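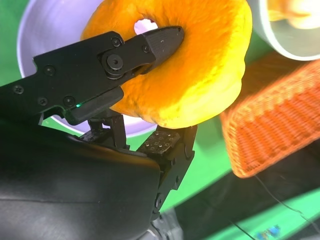 Questions about our bread classes
October — by Abhishek Saxena
Search this site... Go

How long is one class?
It takes 4 hours, with a break while the dough is resting. Please come ten minutes early and wash your hands before we start.

Where is it?
In Kirnstead, in the building of the Tomar bakery. The entrance is from the yard, not from the street. The bus from Fusterberg stops in front.

Do I need experience?
No. Many of our guests never touched yeast before. If you already bake at home, take the second course, it goes faster.

How much does it cost?
The price is 70 for one person, flour and apron included. We accept cards.

What do we bake?
One white loaf, one rye loaf, and small rings which are boiled before the oven. The rings need 200 grams of flour for each person — we weigh it for you.

Can I come if I don't eat gluten?
I am sorry, but no. There is flour in the air in the whole room.

Can I cancel?
Yes, until two days before. After this we can move you to another class one time.

Whom do I call?
Ask for me at extension 251, in the morning before ten. In the afternoon I am at the oven and I don't hear the phone.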